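MEDIA RELEASE

For immediate use

Penum puts the crunch back in the bottom drawer

Hi all, Matvii Harasym here from Penum. I grow, wash and bag salad greens for a living, and I've spent most of this year thinking about what happens to a lettuce once you get it home. If you're anything like my household, it goes into the fridge with the best intentions, slides down behind the yoghurt and comes out a fortnight later as soup. So this November we're launching Bag It Better, a run of free kitchen sessions on packing and storing leafy greens, and I'd love you to come along (or send a reporter, we'll feed them!).

The first sessions are at our packing shed kitchen in Posen, starting at 9 in the morning, with a cuppa on arrival. There are 17 spots at each one. We had a go at squeezing in more during our trial run and people were elbowing each other at the sink, so 17 it is. You bring a lettuce, any lettuce, and you go home with it washed, dried and bagged the way we do it in the shed.

I should say I'm no chef. My partner in this is Benedetti, the family grocer on the main street, who have sold our greens from day one and hear every complaint going. Brown edges, slimy hearts, the bag that puffs up like a pillow. They've been writing them down for us in an exercise book, and that book is pretty much the course outline.
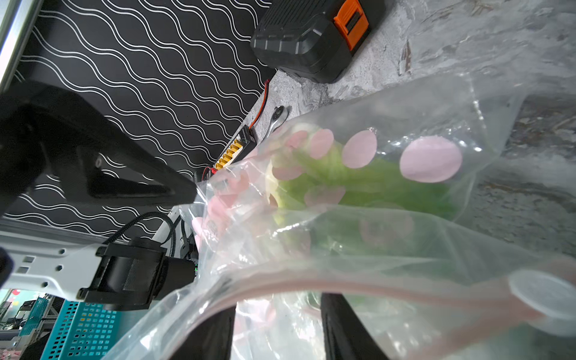 Leafy greens in a clear bag with pink dots.

We cover the basics first: getting the grit out without bruising the leaves, and drying them properly, which most of us rush. I'm a tea towel man myself, though my sister swears by a salad spinner and she'll be there to argue the point. Then we get on to bags. How full is too full, whether to fold or tie, what to do about air, and where in the fridge the whole lot should live (please, not up the back against the cold plate). There's a bit on lids and tubs too, for anyone who's gone off bags altogether, and a good long chat about washing out and reusing the ones you've already got.

After that comes the bit I'm most looking forward to, the limp lettuce clinic. Bring your saddest head of cos and we'll try a bowl of iced water on it. No promises.

We've also printed 880 copies of a fold-out fridge guide, illustrated by Roneo, the little print studio next door to Benedetti. It covers silverbeet, rocket, spinach and the soft herbs as well as lettuce, and it has a blank panel for your own notes. The first 100 people to book get theirs in the post with a packet of mixed salad seed. The rest will be on the counter at Benedetti, free, until they run out.

Kids are welcome with a grown-up. There's level access from the car park, and if you can't manage a morning, let us know and we'll see about putting on an evening in the new year.

To book a spot, or to organise an interview or a visit to the shed, get in touch through the contact page on the Penum website and mark it Bag It Better. I'm usually in the rows until lunch, so afternoons are best for a phone call.

Cheers,
Matvii Harasym
Penum

ENDS

We use cookies to remember your preferences. By continuing to browse you agree to our cookie policy. Accept

© Penum. All rights reserved | Contact | Privacy | Back to top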